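Pour en finir avec la nappe du dimanche

Je vais me fâcher avec la moitié de ma famille, tant pis. Je trouve qu'on devrait mettre une nappe tous les jours. Oui, tous les jours, même pour des coquillettes, même quand on mange seul devant la radio !

Chez mes parents, à Grultdale, la nappe vivait dans le buffet du salon, pliée en huit, avec un papier de soie entre les épaisseurs. On la sortait à Noël, à Pâques, et le 14 juin pour l'anniversaire de ma grand-mère. Le reste de l'année, on mangeait sur une toile cirée qui collait aux avant-bras. Personne ne trouvait ça bizarre. Les belles choses étaient pour les invités, et nous, on était la famille, donc on avait droit à la toile cirée.

J'ai mis longtemps à comprendre que ça m'agaçait. Le déclic, c'est quand il a fallu vider la maison, un mois d'août étouffant. Dans le buffet, il y avait des nappes qui portaient encore leur étiquette. Une vie entière à les garder pour plus tard ! J'en ai pris 2, les plus fleuries, et j'ai juré de les user jusqu'à la corde.

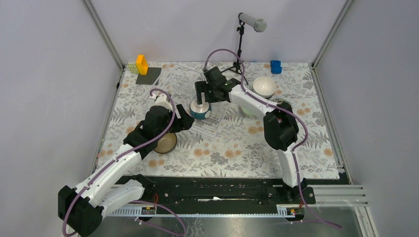
Mon ami Killian Lacroix n'est pas d'accord du tout (il me l'a encore répété le mois dernier, la bouche pleine). Pour lui, si on sort la nappe tous les soirs, elle devient un torchon, et il ne reste plus rien pour marquer les grands jours. Je vois bien l'idée. Mais enfin, les grands jours, on les reconnaît quand même – il y a du monde, on parle trop fort, quelqu'un rate la sauce. Je n'ai jamais eu besoin d'un bout de coton pour savoir que c'était Noël.

Et puis il y a l'argument du lavage, celui qu'on me ressort à chaque fois. Une nappe, ça se tache, ça se repasse, c'est du travail. D'accord, mais qui a dit qu'il fallait repasser ? La mienne sèche sur le dossier de deux chaises et elle retourne sur la table avec ses plis. Au vide-grenier de Wonport, on en trouve à 10 euros, parfois moins en fin de journée, alors le drame de la tache de vin, j'ai du mal à y croire. Une tache de betterave sur la mienne date de l'hiver dernier. Je pose le pain dessus.

Ce qui me gêne au fond, c'est cette habitude de se traiter soi-même comme quelqu'un de moins important que les gens qui passent. Les bons verres en hauteur, le savon parfumé qu'on n'ouvre pas, la chambre d'amis mieux chauffée que la nôtre. Ma mère faisait ça avec un naturel désarmant, et je m'aperçois que je le fais encore pour un tas de choses. J'ai une bouteille à la cave que je n'ose pas ouvrir, par exemple. Killian a proposé de m'aider, il vient dîner la semaine prochaine et il apporte le fromage.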